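Workshop notebook, July
Equipment planning for the desk-and-shelf cell

Plorano want the equipment request in before the end of the month, so I'm putting the working figures here first and will copy them to the form once they've settled. Anyone who disagrees with a line, write beside it and initial.

The ceiling for this round is $3000. It has to cover fingers, pads, cables, props and whatever storage we need. Arms and hands are on the capital list and don't come out of this.

Gripper fingers first. We're running the parallel gripper on small round stuff at the moment, caps mostly, and that is the job I want to budget around. Caps are a fair test of pad width and of how square the fingers close. If the pads are worn on one side the cap tilts, and then the place step is a lottery. 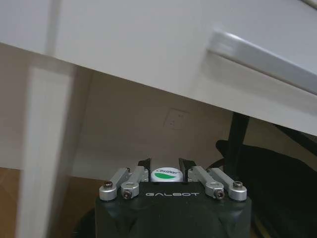 Galbot gripper with white bottle cap between the fingers, at the desk drawers.

Quotes for replacement fingers:

Carrasco: $300 a pair, pads bonded on. Lead time not given, have asked twice.
Brastiler: $140 a pair, pads separate, screw-on. In stock when I rang.

I'm leaning to Brastiler. Bonded pads mean throwing out the whole finger when the rubber goes, and we go through rubber faster than anything else. Want to check the screw heads sit below the pad face before committing. Ordering 2 pairs to start, so $280. If they're no good the loss is small and we go back to Carrasco.

Cables. Keep a line for these. Last round we left them out, then paid for them from consumables, and got a note back from accounts. Strain relief and sleeving should be on the same line so it doesn't get split again. I haven't priced sleeving yet. The stuff in the bottom drawer of the parts cabinet is the wrong diameter, so don't count it as stock.

Props. This is where I expect an argument. The Pikurora task list asks for household clutter, meaning soft, rigid, clear and floppy things all within reach of each other. Most of it can come from the discount shop and the op shop, and I'd prefer to keep it that way. Buying a proper object set would eat most of the budget and we'd still need the clutter on top.

What I want from props is spread across grasp types:

soft: plush toys, cushions
clear: water bottle, plastic boxes, small cups
thin and flat: ruler, papers, boards
thin and round: pens, tubes
awkward: headphones, anything with a lead attached

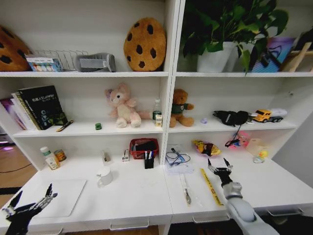

The soft group is well covered and I wouldn't spend another cent on it. A teddy and a pink plush do the same job as far as the hands are concerned. Leads are the harder case. A coiled earphone cable on a stack of paper is a very good test and costs next to nothing, so buy several sets of the cheapest earphones going and treat them as consumables. Same with pens. Cans and mugs we can bring from the kitchen, but write on the sheet which ones, they drift back.

Liquids: keep bottles capped for now. If the cap work goes ahead we'll need spare caps in matching sizes, and I'd like them plain white plus some printed, to see whether the logo bothers the vision side. No cost yet. Will ask Brastiler if they'd throw in a bag of blanks with the fingers.

Furniture. No change. The drawers under the desk have flat bar handles and I'd like the new fingers tried on those before we talk about different handles. Someone pencilled in an adjustable desk on the last draft. I've taken it out. It means redoing the calibration each time the height moves, and it goes over the ceiling on its own.

Shelving stays as well. If we want a taller unit it belongs in the capital request with the arms.

Contingency. I've held back $300. Plorano don't like seeing a contingency line, so on the form it goes in as spares.

Still to do:
Chase Carrasco for the lead time, one last go.
Check screw heads on the Brastiler drawing.
Price sleeving, correct diameter this time.
Measure pad wear on the current fingers and put the numbers on the next page.
Ask whether freight counts against the $3000 or comes out of the general account. The form doesn't say, and with two suppliers we'd be paying it twice.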